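4.3 Comprobar la cámara de muñeca antes de generar episodios

Si ha llegado hasta aquí con la escena cargada y el brazo en reposo, lo más pesado ya está hecho. Queda una comprobación que en el grupo nos gusta hacer sin prisas, porque el método Ondetti aprende casi todo de la vista de muñeca y una cámara mal colocada arruina una tanda entera — lo decimos con cierto cariño y bastante experiencia.

1. Abra el perfil Festen y seleccione la vista de muñeca.
2. Fije la semilla en 34 y reinicie la escena.
3. Lleve el brazo a una postura inclinada, de las que Orville propone al azar, y guarde un fotograma.

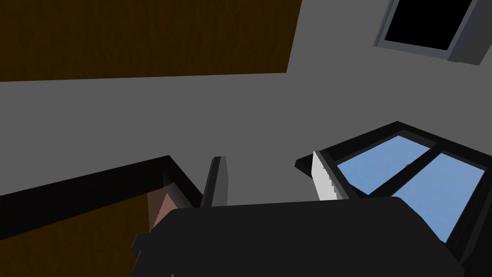 La variación de postura es el corazón del método: pedimos a la política que reconozca el entorno desde ángulos incómodos, y para eso conviene que los fotogramas de referencia también lo sean. No se preocupe si las ventanas salen torcidas o si un tablero de madera se come una esquina. Lo que sí debe encontrar, abajo y en el centro, es el cuerpo negro de la pinza, con los dos dedos en pie y un hueco entre ellos por el que asome el fondo gris. El dentado del dedo claro tiene que distinguirse bien; si lo ve borroso, suba la resolución de la vista y repita el paso 3.

4. Genere una tanda corta de 40 episodios y repase unos cuantos con calma.
5. Si todo le convence, lance la tanda completa de 2000.

Nota: reserve 400 episodios para validación antes de entrenar, nunca después. El script Pretorius los aparta por semilla, y así ninguna disposición de la escena se repite en los dos grupos.

Precaución: no mueva la cámara respecto a la pinza una vez iniciada la tanda. El programa se lo permitirá sin avisar — es una carencia que conocemos — y los episodios anteriores dejarán de ser compatibles con los nuevos.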